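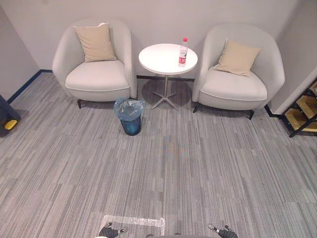
Dundudham, 2020-07-18

Polyxeni Zacharopoulos has been returned to the Dundudham district council for the Skellar ward, following a by-election in which she defeated her nearest opponent by 105 votes. She polled 1,438 in all. Standing as an independent, she campaigned chiefly on rural transport, council house repairs and the future of the Unberg road bridge.

In her first interview since the count, Councillor Zacharopoulos said that she regarded the size of the majority as a caution. "A good many people in Skellar voted for somebody else, and I represent them as well," she said. "I have written to the other candidates to ask which matters were raised with them on the doorstep. Two have replied so far."

The ward had been without a councillor since March. During that period, casework was passed to members for the neighbouring ward of Howlader, an arrangement which Councillor Zacharopoulos described as fair on paper but slow in practice. She has been handed 35 open cases, most of them concerning damp, drainage and disputed parking. "Some of these letters are from the winter," she said. "I shall answer the oldest first."

Asked about the Unberg bridge, which has been restricted to light vehicles for two years, she declined to commit herself to full replacement. The council has before it one proposal to strengthen the present structure and another to build a new crossing downstream. "I have asked for the engineers' report in full, with the appendices," she said. "Members were given a summary of four pages. I do not think it is proper to vote on a sum of that kind on the strength of four pages."

She was firmer on the subject of buses. The evening service between Skellar and Dundudham was withdrawn last year, and the last departure from the town now leaves before many shop workers have finished for the day. Councillor Zacharopoulos said she would put down a motion at the next full meeting seeking its return on weekdays for a trial period. Put to her that the ruling group had rejected a similar motion in the previous session, she replied that the membership had since changed and that the cost had been overstated. "The figure quoted then included a new vehicle. The operator tells me it does not need one."

On her relations with the other parties, she said that she had been invited to join the opposition group for the purpose of allocating seats on committees, and had refused. She expects to sit on planning, and has asked to be considered for housing. "I told people that I would not take a whip, and I meant it. If that costs me a seat on housing, I will attend from the public benches and put my questions in writing."

Councillor Zacharopoulos, who practised as a conveyancing solicitor for 15 years, will give up her remaining clients before taking her seat on planning. She will hold a surgery for Skellar residents every second Tuesday evening, by appointment, and will also take calls from those unable to travel. Appointments may be made through the member services office at Dundudham.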